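Contract Law, Unit 7: Exclusion clauses and incorporation by notice
Handout for seminar groups. Tutor: Mehwish Hayat

Read this before the seminar and bring the problem question with your notes on it. Unit 6 (misrepresentation) is assumed.

1. What we are looking at

An exclusion clause tries to remove or limit a liability that a party would otherwise have. Three questions come up, and you should take them in order.

Is the clause part of the contract?
Do its words cover what happened?
Does any statute stop it from working?

Students often jump to the statute. If the clause was never incorporated there is nothing for the statute to bite on, and you will have spent half your time on the wrong point.

2. Incorporation

By signature. A person who signs a contractual document is normally bound by it, read or unread (L'Estrange v Graucob). Misrepresentation of its effect is an exception: Curtis v Chemical Cleaning, where the customer was told the clause covered beads and sequins only.

By notice. Notice must be given before or at the time of contracting. Olley v Marlborough Court (notice in the hotel bedroom) and Thornton v Shoe Lane Parking (ticket machine) are the two to know. The document must also be one a reasonable person would expect to contain terms – see Chapelton v Barry UDC on the deckchair receipt.

By course of dealing. The dealings must be regular and consistent. Three or four visits over five years were not enough in Hollier v Rambler Motors.

3. Onerous terms

The more unusual the term, the more has to be done to bring it to the other side's attention. Interfoto v Stiletto is the leading case.

4. Problem question

Greltis runs a dry cleaning shop in Sestonano Road. Mr Grgić leaves a coat there which cost £700. He is handed a ticket numbered 915. On the back, in small print, are the words "Liability limited to £60 per item. See conditions in shop." He has used the shop twice before. The coat comes back ruined.
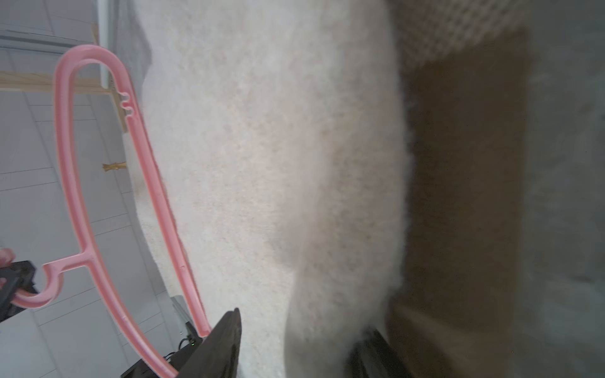 Bailment is the other half of the answer, and most scripts leave it out. A cleaner who takes in goods is a bailee for reward and must take reasonable care of them, and it is for the bailee to show that the loss was not its fault. The duty attaches to whatever has been handed over, whether that is a tailored coat or something white and fluffy with a pink plastic hanger beside it. Make a note of exactly what was bailed before you discuss breach.

5. Statute

Mr Grgić is a consumer, so the Consumer Rights Act 2015 applies. Look at sections 49, 57 and 62. If the customer were a business, you would turn to the Unfair Contract Terms Act 1977 instead.

6. Preparation

Write one side on whether the ticket was a contractual document. Mirsad Grgić's case note on Pravgate is on the unit page, page 23 of the reader (no relation to the party above).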